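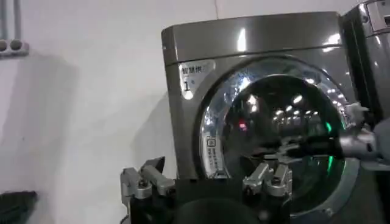 Wrist camera, unit 1, second arm coming in at the right rim of the door.

Ticket 972: Door-open task stops with force limit fault at the rim
Project: Powell laundry cell
Component: dual-arm controller, door perception
Priority: High
Status: Fix in place, monitoring
Opened: Tuesday, 10:40

Summary

The door-open task on washer unit 1 aborts during the final approach. The arm with the wrist camera holds station in front of the door. The other arm comes in from the right toward the chrome ring, makes contact earlier than planned, and trips the force limit. Both arms then go to protective stop. The task has to be restarted by hand from the pendant.

Environment

Controller software: Cillska, August build
Door perception: Brutedlow rim detector, default weights
Site: Prusasura test room, overhead lights on
Target: front loader, dark gray, polished chrome door ring, tinted glass

Steps to reproduce

1. Home both arms and confirm the grippers are open.
2. Load the door-open task for unit 1.
3. Start with the overhead lights on.
4. Watch the commanded rim position in the log as the right-side arm closes in.

Expected: fingers stop short of the rim, then move in slowly until light contact.
Result: fingers reach the ring at approach speed. Force limit trips. Protective stop.

Log extract

door_task: state APPROACH_RIM
rim_detect: candidate accepted, confidence high
rim_detect: candidate shifted, accepted
door_task: target updated
arm_right: contact before expected distance
arm_right: FORCE_LIMIT
safety: PROTECTIVE_STOP both arms
door_task: aborted

Tuesday, 11:15
Checked the gripper fingers on both arms. No loose screws, no play in the joints. Force sensor zero is good. Restarted and ran 10 attempts without changing anything. 3 ended in the same fault. The rest completed. Ruled out a cable problem, as the joint readings stay clean through every stop.

Tuesday, 11:50
Hand-eye calibration repeated on the camera arm. Residual is inside tolerance and close to the stored value. New calibration loaded anyway. Fault came back on the second attempt.

Tuesday, 13:05
Went through the saved wrist images with the detector overlay switched on. The bad candidates are not on the rim. The ring is a mirror as far as the detector is concerned. It picks up blurred streaks from the room and fits an edge to them. The glass has the same problem: a row of ceiling lights shows up as an arc of bright dots in the upper part of the window, and there is a vertical green glow down the right side, close to where the arm is headed. When the fit jumps to one of these, the depth estimate goes with it and the target moves.

The detector reports high confidence in these cases, so raising the confidence threshold does nothing useful. Tried it, reverted.

Tuesday, 13:40
Overhead lights off, portable diffuse lamp on. 10 attempts, no fault. This confirms the cause but can't be left as the fix, as the room is shared and the lights need to be on.

Tuesday, 14:30
Second issue found while reading the controller log. The target is allowed to update all the way through APPROACH_RIM with no limit on how far it can jump. One bad detection close to the door is enough to cause contact at full approach speed. This should have been blocked whatever the detector said. Split out as a safety item and linked to this ticket.

Root cause

Specular reflections on the ring and glass accepted as rim edges, combined with no jump limit on target updates during the final approach.

Changes made

Target is now frozen once the right-side fingers are within 40 mm of the planned contact point.
Any update larger than the jump limit is rejected and logged. Two rejections in a row send the arm back to the pre-approach pose.
Rim position is fitted over several camera poses and compared. Reflections shift against the ring when the camera moves, so a fit that does not agree between poses is thrown out.
Approach speed lowered for the last segment.
Force limit left at its original value. Please do not raise it to get around this fault.

Verification

40 attempts with the overhead lights on. No protective stops. Two attempts backed off on rejected updates and completed on retry. Cycle time is longer because of the extra camera poses. Accepted for now.

Workaround for cells without the update

Set target updates to off in the door task before starting, and teach the rim position by hand. Keep approach speed at the reduced setting. Stay outside the marked area while the arms are moving. After a protective stop, back the right-side arm away from the ring in jog mode before clearing the fault. Clearing first with the fingers against the ring trips it again.

Open items

Same test still to be run on the machine next to unit 1. It has the same metallic finish, so the same behavior is expected.
Request sent to Brutedlow for a detector option that masks the glass area.
Jump limit to be moved into the shared controller defaults so that other tasks get it.
Ticket stays open until the neighboring machine has been tested.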